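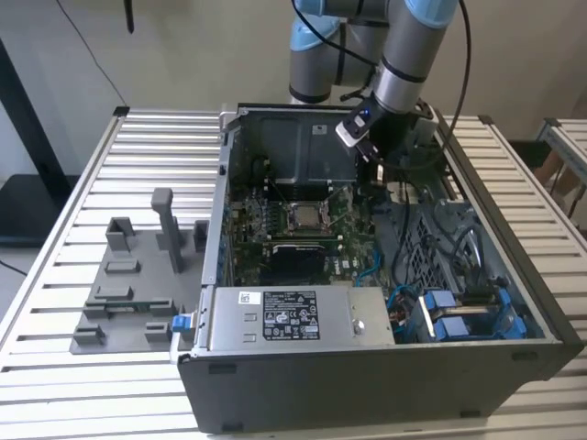 Figure 6. Arm at the rear of the case, gripper among the cables.

Section 6. Open-Case Work on Desktop Computers

6.1 What the arm can and can't do in this release

Shop owners ask us whether the Veltov bench arm can take a desktop apart by itself. With release 13 it can do parts of the job. A person still has to open the case, check the work and do anything that needs two hands. Read this section before you plan a shift around the arm.

Jobs we support without a person at the bench:
- Moving to a taught point above the board and holding there
- Lifting a loose cable out of the way and letting it go at a second point
- Carrying a part that is already free from the case to the fixture plate

Jobs we support with a person at the bench:
- Unplugging SATA data cables
- Taking memory modules out of their slots
- Sliding out drive caddies after the latch has been opened by hand

Jobs we do not support:
- Opening or closing a CPU socket lever
- Putting a processor in or taking one out
- Plugging in any cable
- Any work inside a power supply

Cables are the hard part. A screw or a slot stays where it is, but a cable moves when its neighbor is touched, and black cables against dark metal are easy for the vision software to mix up. In our Illcombe test shop in December, the arm made 607 tries at picking up a named cable in open towers of different makes. It got the right cable, without pulling on another one, 491 times. A trained person rarely misses at all and is much faster. Plan for a person to step in several times per machine.

6.2 Before you start

1. Shut the computer down and unplug it from the wall. Hold the power button in for five seconds.
2. Take off the side panel by hand and set it away from the bench.
3. Lay the case on its side with the open side up. Leave enough room next to it for the fixture plate.
4. Push down on each corner of the case. If it rocks, shim it. The arm can't tell a rocking case from a part that is stuck.
5. Bolt the fixture plate to the bench slats. Hand tight is not enough.
6. Put on your grounding strap and clip the bench lead to bare metal on the case.

CAUTION: Never open the power supply. It can hold a dangerous charge after the cord is out. The arm must not grip, push or lean on it.

NOTE: Cases with swing-up drive cages need to be set up with the cage in one position and left that way. If you move the cage, teach the case again from step 1 of 6.3.

6.3 Teaching a new case

1. On the Cikomgate panel, choose Cases, then New.
2. Switch the arm to hand guide. The force limit drops to its lowest setting.
3. Bring the gripper over the front corner of the case nearest the bench origin and press Mark. Do the same for the other three corners.
4. Set the floor height. Touch the closed fingertips to a bare spot on the sheet metal, away from the board, and press Mark.
5. Draw keep-out boxes on the panel over the CPU socket, the heatsinks and the power supply.
6. Guide the gripper to each cable or part you want handled and press Mark at each one. You can store up to 44 points per case.
7. Run the case once at slow speed with your hand on the stop button.

CAUTION: The arm carries its own cables on the outside. Watch them during the slow run. If a loop comes near a drive cage or a sharp panel edge, add a point to bring the arm in from the other side.

6.4 If the arm stops partway

The arm stops when it feels more pull than it expects. Most of the time a cable has snagged.

1. Do not press Resume yet.
2. Look at the fingers. If they are holding a cable, support the cable with one hand and press Release.
3. Press Retract. The arm goes straight up before it moves sideways.
4. Check the connector at each end of the cable for bent pins.
5. Free the snag by hand, then press Resume or Skip.

If the same point stops the arm three times, take it off the list and do that step yourself. Some layouts are too crowded for this gripper. The narrow Hassanpour fingers fit into tighter gaps - order them as a set - but they hold less weight and should not be used for drives.

Section revised 2026-01-18.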